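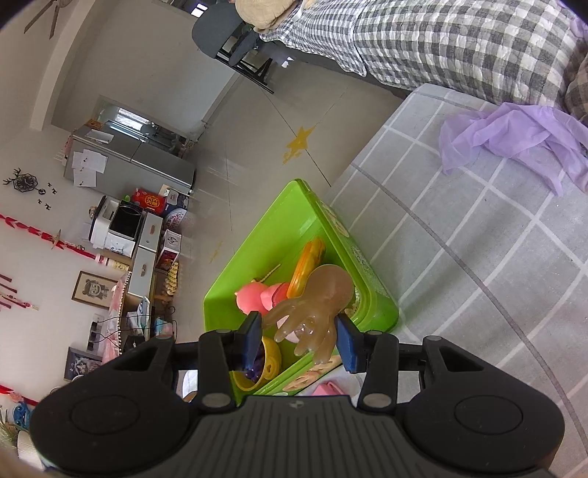 Pues a mí me lo mandaron con las almohadillas flojas y tuve que apretarlas yo, me escribió un lector en la entrada anterior, y preguntaba si merecía la pena comprar el kit de Tullodlow o esperar al de Mandthorpe. Le contesté que me diera unas semanas. Ya han pasado y puedo decir algo con cierta base.

El kit es la pinza de mano de Tullodlow, la versión con cámara. Lo compré en enero con mi dinero, en la tienda de Paiva, y tardó 7 días en llegar. Lo que se paga es la pinza, el soporte de la cámara, un juego de almohadillas de repuesto y 3 meses de acceso a Clatirbridge, el servicio donde se suben las grabaciones y se revisan. Pasado ese plazo hay que pagar la suscripción. Se puede trabajar sin ella, pero entonces hay que ordenar los vídeos a mano y se va mucho tiempo en eso.

La tarea que más he repetido es la de recoger juguetes con la bandeja verde en el suelo. Es sencilla de montar y tiene piezas de formas muy distintas. El cerdito rosa se agarra bien casi desde cualquier lado. El aro naranja, si está de pie, también. El palo amarillo fino es lo peor del lote: hay que entrar despacio y con los dedos bien alineados, o se gira y se escapa. La mano de goma translúcida es blanda y cuelga, así que conviene cogerla con las almohadillas azules por el centro y no moverla deprisa.

Sobre las almohadillas: agarran bien el plástico y la goma. Con tela van peor. Probé con un trapo y con un calcetín y en los dos casos tuve que cerrar más de lo que me gustaría. El juego de repuesto se cambia en un momento. Las mías venían bien apretadas, al contrario que las del lector, pero yo las revisaría antes de empezar.

El cuerpo de la pinza es ancho. En una mesa despejada da igual, pero dentro de un cajón o entre dos cajas estorba bastante. También pesa. Una sesión de más de 4 horas repartidas en un día me dejó la muñeca cargada, y desde entonces hago tandas cortas y cambio de mano.

La cámara cubre mucho campo. Eso es bueno para las grabaciones y obliga a pensar en lo que hay alrededor, sobre todo si se graba en casa y luego se sube a un servidor ajeno. Clatirbridge deja borrar tomas sueltas, cosa que agradezco, pero la opción está escondida en el menú de la sesión y tardé en encontrarla.

El manual es flojo. Son 3 hojas, la parte de calibración no explica en qué orden van los pasos y la traducción al español tiene frases que no se entienden. Escribí a Paiva y me mandaron la versión inglesa, que está mejor.

Del kit de Mandthorpe no puedo hablar porque no lo he tenido en las manos. Al lector le diría que, si quiere empezar ya y va a trabajar con objetos pequeños y rígidos, el de Tullodlow le sirve. Para ropa yo esperaría. La próxima entrada será sobre la calibración, con los pasos en el orden que a mí me ha funcionado.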